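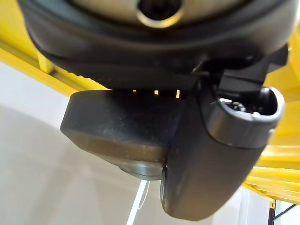 Última actualización: 28 de junio de 2025

# Preguntas frecuentes sobre la huelga del personal de tierra en el aeropuerto de Ritia

Página de la sección sindical de handling y servicios de pista. Se dirige a la plantilla de Iltorden y de las subcontratas Banen y Siriwardena. Los pasajeros tienen un apartado propio al final.

## Convocatoria

**¿A quién afecta?**

A todo el personal de rampa, equipajes, facturación, asistencia y limpieza de cabina. En total somos 1044 personas entre las tres empresas. No están convocados los vigilantes ni el personal de los filtros de seguridad, que tienen otro convenio.

**¿Son huelgas de jornada completa?**

No. Son paros parciales de cuatro horas por turno. Los horarios de cada turno están en el tablón de la sala de descanso y en la hoja que se repartió con el último comunicado. El turno de noche para las cuatro primeras horas, también cuando empieza antes de medianoche.

**¿Qué se pide?**

Los puntos registrados son estos:

- Pago de los atrasos del plus de nocturnidad.
- Cuadrantes publicados con un mes de antelación.
- Conversión de los contratos fijos discontinuos que llevan más de tres campañas.
- Relevo real en la comida. Ahora mismo hay turnos de rampa en los que se come en el vehículo.

**¿De cuánto son los atrasos?**

Depende de la categoría y de las noches trabajadas. El caso más alto que hemos calculado es de 3840 euros brutos. Quien quiera revisar el suyo puede traer las nóminas al local sindical.

## Derechos durante el paro

**Soy eventual. ¿Puedo hacer huelga?**

Sí. El derecho es el mismo con cualquier tipo de contrato, incluido el periodo de prueba. Si alguien recibe un aviso verbal en sentido contrario, conviene que apunte la hora y el lugar y lo comunique a la sección.

**¿Tengo que avisar a mi encargado?**

No hay obligación de avisar antes. La empresa puede preguntar, pero no hace falta contestar.

**¿Cuánto me descuentan?**

El salario de las horas de paro y la parte proporcional de las pagas extra. Las vacaciones no se tocan. En paros parciales se sigue de alta en la Seguridad Social, con la cotización reducida en proporción a las horas no trabajadas.

**¿Y si estoy de baja o de vacaciones?**

No cuentas como huelguista y no hay descuento. Si la baja termina durante la convocatoria, puedes sumarte desde el primer turno.

**¿Qué pasa con los servicios mínimos?**

Los fija la autoridad competente y la empresa debe entregar una carta individual con nombre, turno y puesto. Un mensaje al móvil sin esos datos no vale como designación; pide la carta. En la última convocatoria se designó al 73 % de la plantilla de rampa, porcentaje que recurrimos y que sigue pendiente de sentencia.

**Me han designado. ¿Puedo negarme?**

No. Ve a trabajar, haz las tareas que indica la carta y guarda una copia. Si te encargan otras, comunícalo a un delegado del turno.

**¿Puede Banen cubrir los puestos de Iltorden?**

No puede contratar gente para sustituir a huelguistas ni mover personal de otra base con ese fin. Si ves caras nuevas en una escala, toma nota del número de vuelo y del puesto. No hagas fotos en plataforma, que está prohibido por la normativa del aeropuerto y puede costar la tarjeta de acceso.

## Caja de resistencia

**¿Quién puede cobrarla?**

Los afiliados con al menos seis meses de cuota. Se abonan 8 euros por hora de paro a partir de la quinta hora acumulada. La solicitud se presenta con la nómina donde aparece el descuento.

**¿Cuándo se paga?**

Al mes siguiente de presentar los papeles. Las solicitudes de esta convocatoria se admiten hasta finales de octubre.

## Negociación

**¿Hay reuniones previstas?**

La mediación sigue abierta. Iltorden ha ofrecido pagar los atrasos en dos plazos, sin entrar en los cuadrantes. Siriwardena no ha presentado propuesta por escrito.

**¿Quién decide si se desconvoca?**

La asamblea, por votación en urna en cada turno. Los delegados no pueden firmar un preacuerdo definitivo sin ese voto.

## Si vas a volar

**¿Se cancelará mi vuelo?**

Lo comunica la compañía aérea. Nosotros no tenemos esa información y no podemos gestionar cambios ni reembolsos.

**¿Puedo facturar maleta?**

Sí, aunque la entrega en cintas puede tardar más durante las horas de paro. La asistencia a personas con movilidad reducida se presta entera.

**¿Dónde reclamo?**

En el mostrador de la compañía o en su web. Guarda la tarjeta de embarque y los recibos de comida o alojamiento.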